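Red Bag, Black Zip: What I Learned About Closures
Project report, Soft Goods module, Gokwood

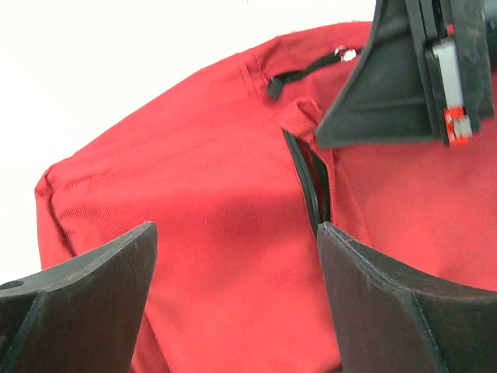 Fig. 1. The red bag, zip opening and strap.

Why a bag

I started this project in May without much of a plan. The brief for the module was to pick one everyday fabric object and study how it opens and closes, then try making a part of it ourselves. Most of my year went for coats or pencil cases. I went for the red bag because I'd been using it as a dumping ground for my kit all year and had never once looked at it properly (I had sworn at the zip plenty of times, mind you).

My question was a simple one: why does a zip in a soft, floppy bag feel so much harder to use than a zip in a jacket? I wanted to write down what goes on around the opening and then sew my own version of it and see if I could make it any nicer to handle.

Looking at the fabric first

The red cloth is a twill, so you get that diagonal line running all across it. I knew the word twill before I started but I couldn't have told you what it did. The threads skip over each other in a stepped pattern, and that lets the cloth bend and drape more easily than a plain weave of the same weight. You can see it in how the side folds over at the seam, all soft and rounded, and in the creases up near the top.

That softness is lovely for carrying and a pain for zipping. When you pull a slider along, something has to hold the fabric still behind it, and a puffy bag would much rather come along with you. On a jacket your own body does that job. I wrote that in my notebook on day one and it ended up being most of the answer, which was a bit annoying as I still had weeks to go!

The opening

The zip is black with dark teeth and edge tape, and the red fabric comes in over it from both sides, so when the bag is lying down you only get a narrow dark slit. At the top of the opening there's a raised flap folded over as well. I think the overlap is there to keep rain and fluff off the teeth, though I'm guessing. It looks smart. It also means there's loose cloth right beside the teeth, and loose cloth is exactly what gets chewed.

Just above is the black strap, with a little silver metal ring at one end and a small black tab at the other. I spent far too long on this bit. The ring puts all its load on one spot of fabric, so I wanted to know how a maker would stop it tearing out. Our workshop notes say to add a second layer behind any grommet, and I did that on all my samples.

Making my own

I sewed nine test panels, each one a square of red twill with a short zip set into it. The twill came from the offcuts bin at Skalleck, and the zips were from Tufa, who do a mixed bag of ends and seconds that's great if you don't care about matching lengths. The first two panels were terrible. I put the flaps too close to the teeth and the slider jammed almost straight away, and on the second one I sewed the tape in wavy so it bulged in the middle like a fish.

From panel three onwards I ran a line of topstitching down each flap, moving it a bit further from the teeth each time. I also tried a stiffener strip in two of them. The stiff ones zipped beautifully but they felt horrid, like a folder, and I don't think anyone would want a soft bag with a plank down the front.

Testing

I opened and closed the panels 960 times in total, shared out over the set, mostly in the evenings with the radio on. Every time the cloth caught I made a mark on the sheet. My thumb was not happy with me. I did it with the panel pinned flat first, and then with it laid over a cushion so it would sag more like a real bag.

Flat, even the poor panels were all right apart from those first two. Over the cushion it was a different story and the catches went up on every single one. The best of the lot was panel six, with the topstitching set well back and a tiny fabric tab at the end of the zip. The tab gives your other hand something to hold and it made more difference than any of my clever stitching did.

What I'd change

I should have used the same length of zip throughout. I didn't, so comparing panel to panel isn't quite fair and my tutor group at Flundenen pointed that out within a minute of me putting the sheet up. I'd also test with the zip running upright as well as lying down, as gravity must be doing something in there.

If I get the time over the summer I'd like to sew a whole bag using the panel six layout, probably in the same red as I've still got up to 2 metres of it left, and give it an end tab you can get a proper grip on. I'd keep the flaps too. They're a nuisance but I do like how they look.

Materials list

Red twill offcuts
Black zips, mixed lengths
Black cord and metal grommets
Iron-on stiffener
Polyester thread, red and black
One cushion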